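4.2. La mesa como superficie de trabajo y como almacén

En la sección anterior hemos visto que las cocinas pequeñas del corpus Idside comparten un rasgo que nos sorprendió desde las primeras visitas: casi ninguna reserva la mesa para comer. La mesa acoge lo que no cabe en los armarios y, al mismo tiempo, sigue siendo el sitio donde se corta, se sirve y se espera a que el horno termine. De los 386 inventarios recogidos, en 146 la mesa alojaba de forma permanente al menos un soporte para vajilla o utensilios, y es en ese subconjunto donde el análisis se vuelve realmente apasionante.

Entendemos por soporte cualquier objeto cuya tarea principal es sostener, colgar o reunir otros objetos. Siguiendo la clasificación de Cadwaladr y Prydderch, distinguimos soportes abiertos (cestas, rejillas, árboles para tazas) y soportes cerrados (cajones, armarios pequeños, cajas con tapa). La distinción parece modesta, pero explica buena parte de la variación que observamos. Un soporte abierto deja ver su contenido y se puede alcanzar con una sola mano; uno cerrado pide un gesto previo, y ese gesto, repetido muchas veces en una mañana, acaba decidiendo qué se guarda dentro y qué se queda fuera.

La figura 3 corresponde a una disposición de soportes mixtos, la categoría que más discusiones provocó entre los dos codificadores. El maíz está reunido en una cesta redonda de ratán, las tazas cuelgan de un árbol de madera y el armarito de roble claro tiene un cajón con tirador largo de color negro. Conviven, por tanto, tres maneras de guardar en una misma mesa, con un horno tostador blanco en uno de los lados.

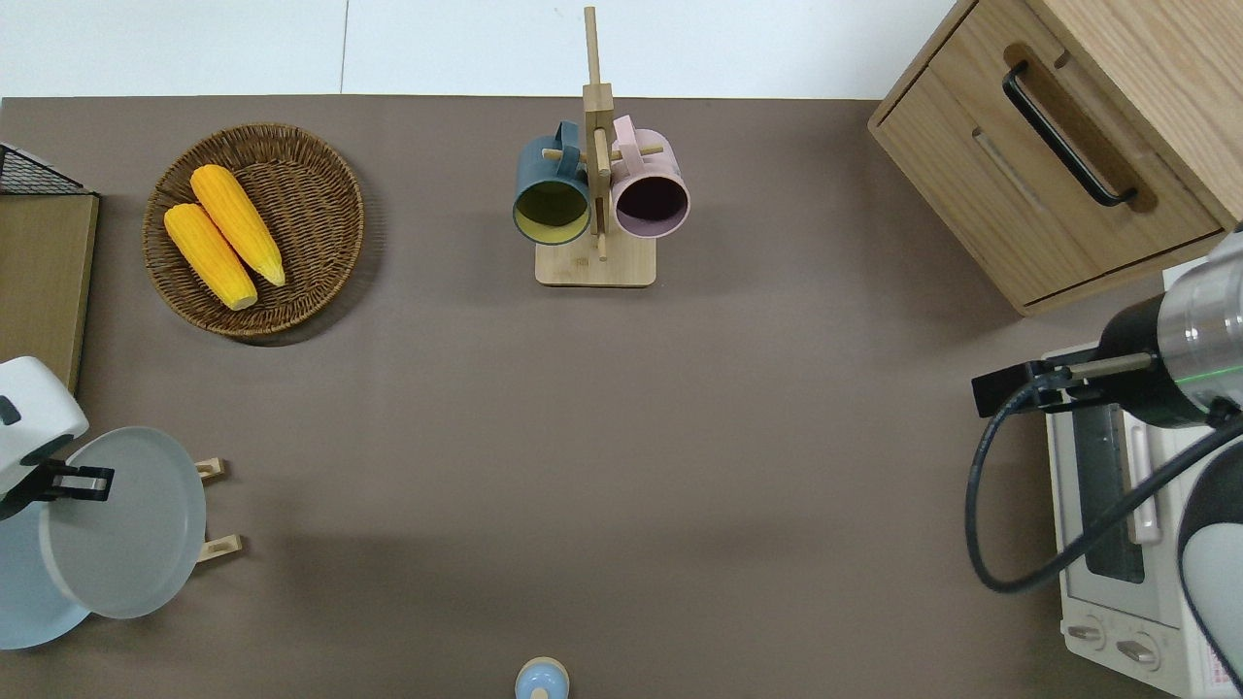 Figura 3. Disposición de soportes mixtos sobre una mesa marrón: cesta con dos mazorcas, árbol con dos tazas, armarito con cajón y horno tostador; a la izquierda, un plato sostenido en posición inclinada.

El árbol para tazas merece una atención especial. Es un objeto que ocupa muy poca base y aprovecha la altura, justo el recurso que las mesas de cocina suelen desperdiciar. Además, mantiene las tazas separadas entre sí, cosa que una pila no consigue. En las entrevistas, los participantes hablaban de sus árboles con un cariño que no esperábamos encontrar: los giraban para enseñarnos la taza favorita, discutían qué percha correspondía a cada miembro de la casa y, en un caso memorable, nos explicaron que la percha más baja se dejaba libre para las visitas. Myfanwy Hughes, que codificó la mayor parte de las transcripciones, propuso llamar a este fenómeno «asignación tácita de percha», y hemos conservado el término.

Las cestas funcionan de otro modo. No asignan un lugar a cada cosa, sino que delimitan una zona dentro de la cual todo puede moverse. Esa tolerancia las hace ideales para alimentos de forma irregular — mazorcas, boniatos, ajos, limones — que ruedan o se apoyan mal sobre una superficie plana. También admiten cambios de contenido sin que nadie tenga que reorganizar nada: varias de las cestas visitadas en septiembre contenían tomates y, en la segunda visita, ya estaban llenas de nueces. La cesta seguía en el mismo punto de la mesa.

¿Y los platos? Aquí encontramos la mayor diversidad. El plato es ancho, se apila con facilidad y, sin embargo, su recorrido diario es el más largo de todos los objetos inventariados: del escurridor a la mesa, de la mesa al fregadero y vuelta a empezar. Tanto la posición horizontal como la vertical tienen defensores convencidos. La primera permite pilas altas y aprovecha bien los estantes profundos. La segunda, habitual en rejillas y platero, facilita sacar una pieza concreta sin levantar las demás. En el protocolo Tarawneh, que adoptamos para describir los traslados, cada cambio de inclinación se anota como un evento propio, y gracias a ello pudimos comparar hogares con costumbres muy distintas.

El horno tostador introduce una restricción que los demás objetos no tienen. Necesita espacio libre delante para abrir la puerta y una zona cercana donde dejar lo que sale de él. Los participantes resolvían esa necesidad de 5 maneras diferentes, recogidas en la tabla 2, y la más frecuente consistía en mantener despejado el centro de la mesa y llevar los soportes hacia los bordes. Nos parece un resultado precioso por su sencillez: el vacío central es también una forma de almacenamiento, un hueco guardado para lo que está por llegar.

Los soportes cerrados, en cambio, tendían a recibir objetos de uso semanal: moldes, pinzas, velas, servilletas de tela. Belkadi ya había descrito esta tendencia en armarios de pared, y nuestros datos la extienden a los muebles pequeños de sobremesa. Queda por saber si el tipo de tirador influye en la frecuencia de apertura. Pumphrey sostiene que sí, a partir de sus propias visitas; en nuestra muestra la variedad de tiradores era demasiado escasa para comprobarlo, y retomamos la cuestión en la sección 5 junto con los datos de profundidad de los cajones.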